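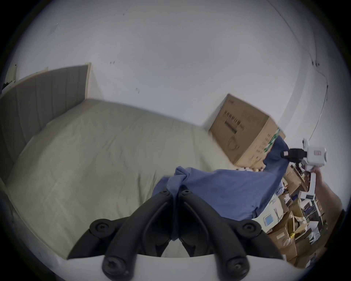
Blue cloth with many folds, held at two points

Handout 2 -- Reading the comic page

Last updated: April 4, 2020

In "Burneston", the gag manga we read this week, the joke comes always in the last panel. Please look at the panel before it. It is silent, and the reader must wait there a little. 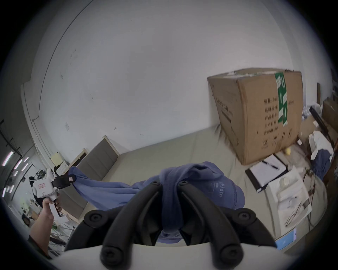
The second title, "Skondum", works in a slower way. Its first chapter has 28 pages and nearly 20 of them are without narrator. Write one paragraph on who is telling the story.

312 views | 2 comments | Share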